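Política Comparada — Aula 7: partidos, congressos e disciplina de voto

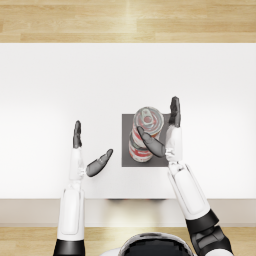 Na aula passada ficámos a meio da questão da disciplina de voto, e prometi à Luminița Nistor que voltávamos a ela com calma. Pois bem, voltemos! Um líder parlamentar dispõe de instrumentos formais (a ordem de voto, a exclusão das listas, a retirada de lugares em comissão) e de outros bem mais difíceis de medir — o telefonema ao fim da noite, a promessa vaga, a amizade antiga.

Pensem na assembleia do nosso exercício, Geltdale, com 157 lugares. O governo tem 70 deputados e precisa de 79 para a maioria absoluta. Faltam-lhe nove, portanto, e é aqui que o pequeno partido regional ganha um peso que as urnas, sozinhas, não lhe dariam.

Conceitos a rever: coesão, disciplina, ponto de veto, governo minoritário.

Leitura: o capítulo de Bjarke Overgaard sobre coligações, até à secção dos acordos escritos (é densa, vão devagar, e tragam dúvidas, que eu gosto delas).

Trabalho: uma página sobre a abstenção como forma de apoio. Entrega até 4/2/25.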